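Re: [handheld-capture] Draft rules for home collection, second round

Date: 09/07/2026

Brândușa Văduva wrote:
> Attached is the second draft of the collection rules. I have tried to
> keep them short. The main ones are:
> 4.1 The work surface shall be free of unrelated items.
> 4.2 Each episode shall begin from a standard start state.
> 4.3 The operator shall hold both grippers for the whole episode.
> 4.4 No bystanders within the work area.
> I think we can adopt these by November if there are no strong
> objections. Bredari and Skornine have both said they can live with them.

I have objections, and I don't know if they count as strong.

"Can live with them" is what people say about rules they don't plan to read again. I would like to hear from someone at either place who has tried to fold laundry under this draft for a full session. I went through our own 1466 shirt episodes with the draft open next to me, and I couldn't say for most of them whether they pass. That bothers me more than if they had all failed.

Take 4.2. What is a standard start state for a T-shirt? The draft says "crumpled, reachable by both tools." Fine, this one is crumpled and a jaw is close to it on either side.

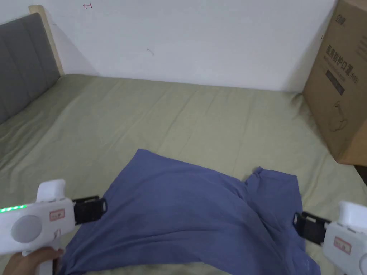
Start states

Is that a start, or is it the middle of a fold that went badly? I can't tell from one picture and neither can a reviewer. If the rule can only be checked by asking the operator, then it is a rule about the operator's memory. Skornine's old guide had people drop the shirt from shoulder height and begin wherever it landed. Crude, but you could check it on the recording. I'd take that wording over ours.

And please drop "standard." Once people see that word they start arranging the cloth so it looks like the last one, and then we have a few hundred copies of one easy shirt. I found 418 episodes in our set that I would call near copies, and those were made by careful people trying to follow the first draft.

Then 4.3. I understand where it comes from, we have all had a tool put down halfway through. But "hold" says nothing about what the jaws are doing, and that's where the trouble is. A grip on a single layer and a grip on a bunch of gathered cloth are different actions, and the draft treats both as "grasp." I asked for two labels in the first round and was told it would slow down the annotators. Maybe so. How much? Did anybody time it?
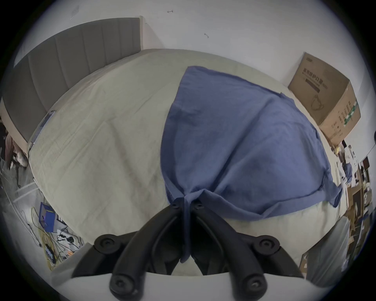 Blue cloth gathered between the fingers, wrist view.

With only "grasp" to pick from, an annotator would mark that the same as a light hold on a hem. Vigfúsdóttir's scheme has separate words for these, and I haven't heard that their annotators fell over.

Now 4.1 and 4.4, which I think are the weakest of the lot. "Free of unrelated items" was plainly written for a lab table. In a home the work surface is a bed, and beds have things on them. Does the rule cover the whole mattress or only the part the cloth can reach? Does a box at the back of the bed matter if the shirt never gets near it? "Within the work area" has the same hole. Give me a distance, or say "within reach of the cloth," or leave it out. As written, a strict reviewer throws away nearly everything and a relaxed one keeps it all, and both can point to the same sentence.

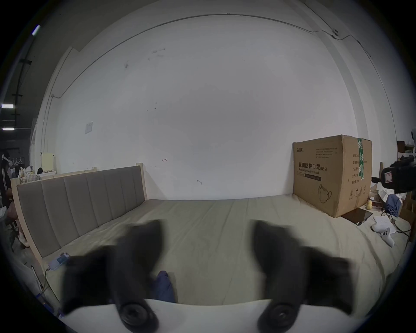

I also don't believe that a cleared bed gives us better data. It gives us tidier data. If anyone has numbers showing that a policy trained on bare surfaces does well in a lived-in room, post them and I'll shut up about it. The Brandero report gets cited for this on the list every few months - I read it twice and it compares lighting, which is a different question.

What I could vote for:

4.1 Loose items the cloth or tools might touch are moved before the episode. Everything else stays, and is noted once per session.
4.2 The garment is dropped, then left alone until recording begins.
4.3 As drafted, plus separate labels for single-layer and gathered grips.
4.4 Nobody but the operator touches the garment or the tools during an episode.

Each of those can be checked by someone who wasn't there. I'd want 3 reviewers to mark the same batch before we adopt anything, mine or Brândușa's. If they disagree on more than a handful, the wording goes back. I can supply the batch, but I shouldn't be one of the reviewers.

On section 5 (file retention) I have no opinion yet. I'll send comments separately once I've read the new annex.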